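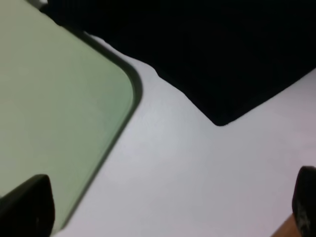 **Figure 1.** Rounded corner of the sage-green tray beside the black, cloth-like material.

### 4.2 What a "clear" table means

The Resen scale asks a rater to look at a work surface and call it clear, nearly clear or cluttered. It has been used as if those words meant the same thing to everyone. We doubt that they do. The scale works well enough for large items with strong edges, such as the tray and the black material in Figure 1. A rater who misses either of those has not looked. Most of what is left on a table at the end of a day is smaller and paler than that, and the Resen manual gives it one sentence. 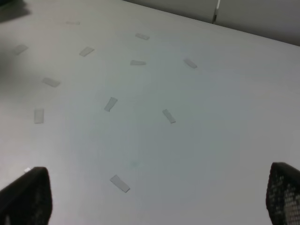

**Figure 2.** Eleven pale, slightly translucent strips on the light gray tabletop.

The pieces in Figure 2 are only a shade off the color of the table. The one toward the far left corner nearly blends into it. We had 43 raters score tables like this one, and 7 of them marked the surface as clear. The manual would count those scores as careless. We are not convinced, as the same raters did well on every table with darker items. A simpler reading is that the scale measures contrast and reports it as tidiness.

Supporters of the scale have answered that a rater can always move closer. That may be so, but the manual does not say how close, or from which side, and the Clollness protocol that followed it fixes only the time allowed. Two people standing on opposite sides of a table can both follow the rules and disagree.

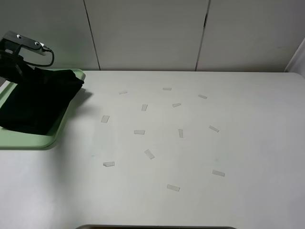 **Figure 3.** Thirteen off-white pieces in a loose oval, none overlapping. The mint-green tray with its crumpled black cloth lies at upper left.

Spacing adds a second problem. The pieces in Figure 3 do not touch, and each can be counted by anyone willing to do so. Yet the scale never asks for a count. It asks for an impression, and an impression of a loose scatter seems to depend on how much bare table lies between the pieces. Raters in our June session gave scattered layouts milder scores than bunched ones with the same number of pieces. The difference was small – 3 points out of 68 – and we would not build much on it.

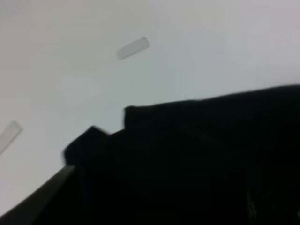
We also tried asking for a plain count in place of a score. Agreement improved, though less than we had hoped, and the errors nearly all ran in one direction: people left pieces out. A count at least has a right answer. Until the Resen scale can say what its middle category refers to, we see no good reason to average its scores across rooms, or to compare tables of different colors at all.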